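Ticket: Footbridge model lands off the platform after import
Project: Mesgate station, footbridge and forecourt
Opened by: Georges Dabbas, architecture
Assigned to: Finbarr Geraghty
Priority: High
Status: Resolved, one item left open
Last updated: 19 September 2026

Original report

The structural model we received from Ghanem this week does not line up with our site model. I linked it in through Satent the usual way, using shared coordinates. The south end of the bridge looks right in plan. The north end is off to the east and the stair comes down partly over the tactile paving on Platform 2. The deck also sits too high against our lift shaft, so the lift door opens below the deck finish.

I measured 700 mm in plan at the north landing and 300 mm in height. The height difference is the same at both ends. The plan difference is zero at the south landing.

Last month's version from Ghanem came in fine. I have not changed anything in the site model. We are supposed to issue the planning drawings from this, and the sections through the north stair can't go out as they are.

What I tried:
Removed the link and loaded it again.
Cleared the Satent cache and restarted.
Opened the Ghanem file on its own. The bridge is correct in itself, 41 m between the landings, same as before.
Loaded last month's bridge file into the current site model. Plan position is right, height is right.

Georges

Reply, model coordination

Thanks for measuring both ends, that helps. Because the south end matches and the north end doesn't, this is a rotation and should not be treated as a shift. Please don't nudge the link by hand. It will look right in the plan view and will be wrong again on the next upload, and the drainage people are linked to your copy.

The height is probably a separate problem. A rotation in plan would not lift the whole deck.

Can you send me three things:
The angle to true north shown in your site model.
The file name of the survey you have linked, with revision.
A screenshot of the Satent import settings, with the coordinates tab open.

Reply, Georges Dabbas

Angle in the site model is the one we have had since the start of the job. Survey is the Sesier topographic survey, revision B. Screenshot attached. The coordinates tab says "By shared site" and the box for "Apply grid north from file" is ticked. I don't remember ticking it. It may have come with the update.

Log, model coordination

Opened the site model, the old bridge file and the new bridge file on a clean machine, no local settings.

Test 1. Old bridge, box unticked. Lines up in plan and height.
Test 2. Old bridge, box ticked. Lines up in plan and height. The old file carries no grid north value, so the box has nothing to apply.
Test 3. New bridge, box unticked. Plan lines up. Height still 300 mm too high.
Test 4. New bridge, box ticked. Same as Georges reported, plan and height both off.

So the plan error is caused by the combination of the new Satent setting and a grid north value which is now written into the Ghanem export. The site model is already turned to the grid, and the import turns the bridge a second time around the survey point. Our survey point is next to the south landing, so that end hardly moves and the north end swings out.

Workaround for plan: untick "Apply grid north from file" in the import settings and reload the link. Do this on every machine that opens the site model until the template has been changed. The setting is stored per user.
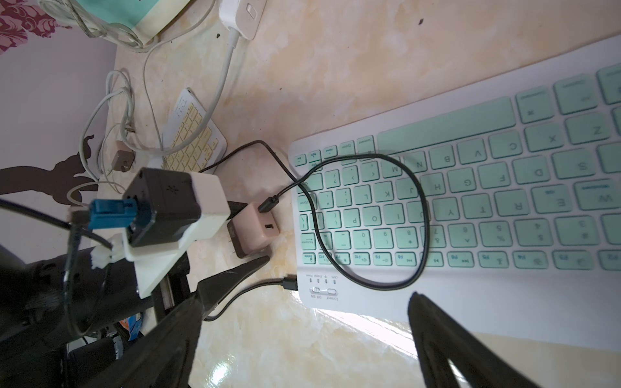 Finbarr Geraghty
Model Coordination Lead, Mesgate station

Log continued, height

The deck in the new file is 300 mm higher than in the old file. This is in the file itself. It is there before import and no setting changes it.

I went through the level list. Ghanem have moved every bridge level up by the same amount, including the top of the foundations. If the deck had been raised to give more clearance over the tracks, I would expect the foundations to stay put and the columns to get longer. The columns are the same length as before. That points to a change in the reference level, so I asked them what survey they are working from.

Reply from Ghanem by phone, written up here:
They are on Sesier survey revision C. Revision C was sent to them directly. In it the rail levels are given for the proposed track after relaying, and these are higher than the existing rails. Their model takes all its levels from top of rail, so when the survey changed, everything went up with it, foundations included. They had not spotted the foundations.

Nobody in our office had revision C. It is not in the project folder. I have asked Sesier for a copy and for the transmittal list.

Question to both sides: are the proposed rail levels confirmed? If yes, the deck has to go up to keep the clearance, and the lift, both stairs and the forecourt ramp go with it. If no, the bridge should go back to the old levels until they are.

Reply, Georges Dabbas

Unticked the box, reloaded, plan is right now on my machine and on the two others working on the north side. Thank you.

On the height: we can't just accept this. The forecourt ramp is already at the steepest gradient we are allowed, and a higher deck means either a longer ramp or another landing. The longer ramp would go through the bike parking and the line of the bus shelter. We also told the planning officer the bridge height in writing. I need to know if this is a real change before we redraw anything.

Also, the platform. If the rails go up, does the platform edge go up too? Revision B has the platform at its existing level and so do we. The stair has to meet whatever is built.

Reply, model coordination

Agree, don't redraw. I have now had revision C from Sesier and read the notes sheet. The proposed rail levels are marked "for information". They come from an early track study. The existing rail levels are still in the file on a different layer, and they match revision B. The platform edge is shown as existing only. There is no proposed platform level anywhere in it.

So the new levels are not agreed and should not be driving the bridge. Agreed with Ghanem:

They will set their reference back to existing top of rail, on the layer in revision C that matches B.
They will fix the foundations to absolute level so that a change in rail level can't move them again.
They will export without the grid north value until Satent's import is sorted out in our template.
The proposed track levels go to the design meeting as a separate question, with the platform edge next to it.

Log, check of corrected file

Corrected bridge received from Ghanem. Loaded into site model with the box unticked.

South landing: plan correct, level correct.
North landing: plan correct, level correct.
Deck against lift door: correct, finish to threshold flush.
Top of foundations: same as old file.
Stair and tactile paving: clear of each other, same gap as on last month's drawings.

Repeated with the box ticked to make sure the corrected file is safe for anyone who hasn't changed the setting. No movement.

Template updated. The import box is now off by default for anyone who starts from the Mesgate template. Existing users have to change it themselves, a note went to the project list.

If you see this again

Measure at both ends of the linked model before you report it. If the error is the same everywhere, look at the survey and the reference level. If it grows from one end to the other, look at grid north and the import settings. Say in the ticket which survey revision you have linked.

Reply, Georges Dabbas

Checked our sections against the corrected file. North stair and lift are fine. We are issuing from this version. Happy for it to be closed.

Still open

Proposed rail levels and platform edge at Mesgate. Waiting for an answer from the track designer. Moved to its own ticket, owner Georges Dabbas, with revision C attached. All new surveys from Sesier are to go through the project folder and not by email to single firms. Sesier have confirmed.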